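Storkport: ball into clear bag, two-handed demos

README, last touched in October

Hi! I'm the person who keeps this folder in order, so if something in it is wrong, it's most likely my doing. Storkport is a small set of demonstrations of one household task: pick up a small white ball and put it into a see-through plastic bag with fabric edging. All of it was done by hand, with a person holding a gripper in each fist and doing the job the way the arms will later have to do it. We wanted something harder than blocks in a bowl and easier than folding shirts, and this landed in between.

Waqas Hashmi worked out the task and did most of the demos. Shuk-fan Tsai wrote the sync code and the replay tool (called Morkik, more on it further down). I did the labels, the sorting and a lot of sitting on the carpet chasing cables.

What's in it

300 episodes, split by folder:

train - 257 episodes
held_out - 43 episodes

Please don't train on held_out and then write to tell me how well it went. Every episode has a head view, a view from each gripper, the pose of both grippers, and how far open each one is. A few have a typed note as well, usually from Waqas, usually short ("bag slid", "too fast", "ok").

How a demo goes

You stand at the near side of the table with both grippers open. The ball starts somewhere on the paper, the bag stands somewhere else, and you wait for the beep. Then one hand steadies the rim of the bag while the other gets the ball, carries it over and lets go. Hands go back to the start, second beep, done. We moved the ball and the bag between episodes, and we swapped sides often enough that neither hand gets to be lazy.

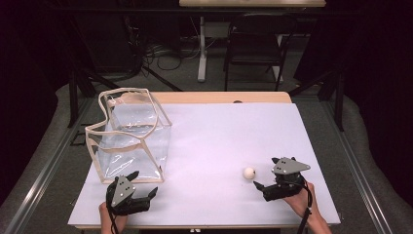 Can I use only the head view and skip the gripper views?
Sure, the loader takes a list of views, so pass it "head" and it will leave the others alone. Our own head-only runs did fine at getting to the ball and much worse at finding the rim of the bag.

Why a clear bag?

Mostly stubbornness. Clear vinyl is miserable for depth sensors, and we had a hunch that a policy trained on plain color video could learn to lean on the beige edging, the one part of the bag that looks more or less the same from any side. The plastic throws bright streaks all over the place and they move whenever you move. I like that about it! If you want an easy first task, Siddiqui (our older set, same file layout) uses an opaque tub and you'll be much happier there.

The bag is soft, too. The rim sags, the walls crease, and it almost never stands the same way twice. We decided early on not to fix it up between episodes unless it had fallen over, so you get whatever shape the last person left it in.

The gripper views

These are the ones I'd look at first if you're new to this kind of data. Each camera sits on the tool, so the fingers stay put in the picture and the world swings around them. It takes some getting used to - I still tilt my head when I scrub through them. Near the bag you can often see straight in through the open end, with seams and folds running every which way. 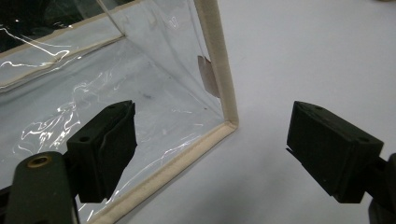
Gripper view: fingers at the open end of the bag, left finger overlapping the bound edge.

The fingers are soft black pads, angled so the two contact faces look at each other. They grip the fabric edging nicely and the bare vinyl badly. If you're building your own, I'd try the pads before you touch anything else.

Layout of an episode

head.mp4
left.mp4
right.mp4
pose.csv
grip.csv
note.txt (only sometimes)

All streams share one clock. pose.csv has a time column, then position and rotation for the left gripper, then the same for the right. Units are meters and radians. grip.csv runs from 0 (closed) to 1 (open). Shuk-fan says to please read the time column and stop assuming the rows are evenly spaced, and she's saying it to me as much as to you.

Labels

There are 4 labels, one per episode, in labels.csv:

clean - ball ends up in the bag, first try
retry - ball ends up in the bag after a drop or a second grab
bag_moved - ball gets in, but the bag tips or slides a long way
fail - ball ends up anywhere else

27 episodes are marked fail. We kept them on purpose and they're spread over both folders. Plenty of people filter them out before training, and that's one flag in the loader (drop_fail). I'd leave retry in, though. Those have the best recoveries in the whole set, and our policies got noticeably calmer around a rolling ball once they had seen some.

The line between clean and bag_moved is fuzzy. I watched everything and went by feel, then Shuk-fan watched everything and argued with me. Where we couldn't agree, it says bag_moved.

Replaying

Morkik plays an episode back on a pair of arms, or on screen if you don't have arms handy. Start on screen. Please. It checks reach and speed before it sends anything, and it will refuse an episode that your arms can't follow. On the Plosik arms we use, the wide reaches toward the far edge of the table are the usual trouble, and slowing playback to half gets most of them through.

Known problems

The lighting is strong over the table and dim everywhere else, so a policy trained on this alone may get confused in a bright kitchen. Ours did.

It's one ball, one style of bag, one table. Don't expect much from it on a paper sack.

The cables sometimes tug at the wrist. It shows up in pose.csv as a small jerk, more on the right than on the left. I haven't smoothed it out and don't plan to.

Waqas is quick. If your arms are slow, sort the episodes by length and start with the long ones, which are mostly mine.

Using it

Free for research and teaching. If you put it in a paper, call it Storkport and name the three of us as "the Storkport group". If you find a wrong label, open an issue with the episode number and I'll go look, usually in the evening.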